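Subject: Re: [vaughan-rc] Zultel battery hatch vents, worth the drilling?

> My Zultel came down from a four-minute flight with the pack too warm
> to hold. The manual shows two vent slots in the hatch and mine has
> none. Has anybody opened theirs up, and does the hatch survive it?

Mine has no slots either. I suspect the manual describes a nicer airplane. I drilled the hatch last winter and it has survived, which is more than I can say for the landing gear.

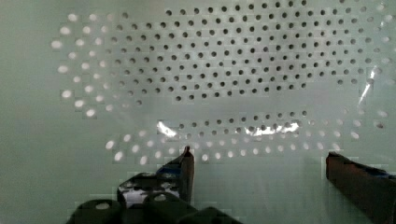
Air has to get out as well as in, and people forget the second part. My first try was all intake, and the pack sat there in its own little sauna. What you want is a patch of small holes behind the battery, with each row shifted half a space from its neighbors, same as the pale green panel up there. Staggered rows leave more material between holes than you'd think. You don't need 200 of them. Hold the hatch up to a lamp when you're done and you'll see which ones you didn't drill all the way through.

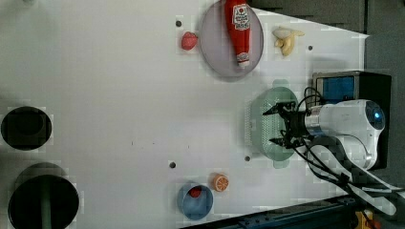

Tape both sides before drilling, go slow, and back it with scrap. The Skasau hatch is thinner and will crack if you look at it sternly, so I'd leave that one alone and cut the exit under the tail instead.

Also check your prop. I ran the Nuten motor with one size too big for a whole season and blamed the battery, the charger and the weather, in that order.

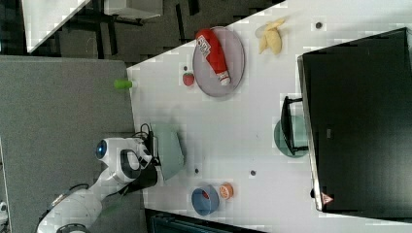 If it still comes down hot after that, try less throttle. I'm told the stick moves in both directions. My trainer is built from a 1947 plan and flies fine at half, mostly out of spite.

I'll be at the Vaughan field most mornings in October if you want to see the hatch. Bring your own tape.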